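Two-Arm Mobile Unit: Simulation Planning Package

Sold by Roltstead to building operators, care homes and small hotels that are thinking about a two-arm mobile robot and want to know what it will cost before they sign for one. You send us a floor plan and door sizes. We build the space in simulation, drive the unit through it, and send back a report with a parts list and a budget.

Most customers start with doors and hallways. A unit that works well in an open room can still need a different arm layout, a narrower base or a wider turning area once it has to pass through an ordinary interior door. Changing the base after delivery is the most expensive change we quote, so we ask that the door review be finished before the base is ordered.

Each review includes views from the gripper as well as views from the body. The gripper view is used to check finger opening and how the two arms sit relative to each other close to a surface.

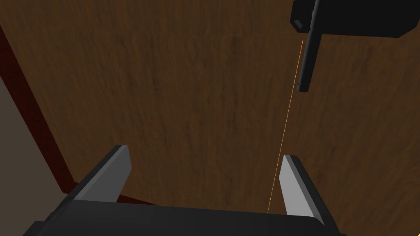

Simulated gripper view over a wood surface, fingers open, second arm at upper right.

What is in the package

Base package, $1,000. One floor, up to 50 doors, one robot layout. Includes the written report and one call with Yolandi Ndlovu or Ciarán Sheehan to go through it.
Extra robot layout on the same floor, $569.
Extra floor, $200 if it repeats the first one. Floors with a different plan are quoted separately.

Prices do not include a site visit. If you have no usable plan, we can send someone to measure, and travel is billed at cost. Door widths should be clear openings, measured with the door open, and we need to know which way each door swings. Please list furniture that stays in the hallway: chairs, side tables, bins, rugs. Leave out anything that is moved daily.
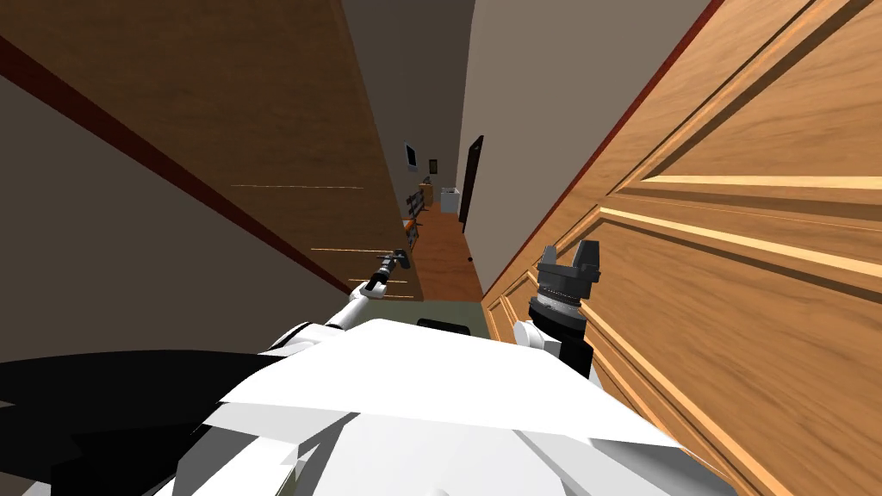
Simulated body view in a narrow hallway, right gripper beside a paneled door.

Using the report for a budget

The report has one page per door, marked pass, pass with changes, or no pass. Changes are priced where we can price them, such as a different handle or a chair moved to another wall. Work on the door frame itself should go to your own contractor. Put it on a separate line from the robot, as it usually comes out of a different budget.

Allow for spare finger pads and a second charger in the first year. Felicidad Malabanan in our parts office can give current prices and lead times for both. Orders placed before the end of February are filled from existing stock.

A simulation review does not replace acceptance testing on site. Floor slope, door closer force and lighting are tested after delivery with the actual unit, and that work is part of the installation quote.

To request a review, send the plan and door list to Wilfredo Ocampo in planning.

Related items
Tudik narrow base
Xiao spare finger pad set
Second charger, wall mount
Door measuring sheet (printable)
On-site acceptance testing
Service plans for two-arm units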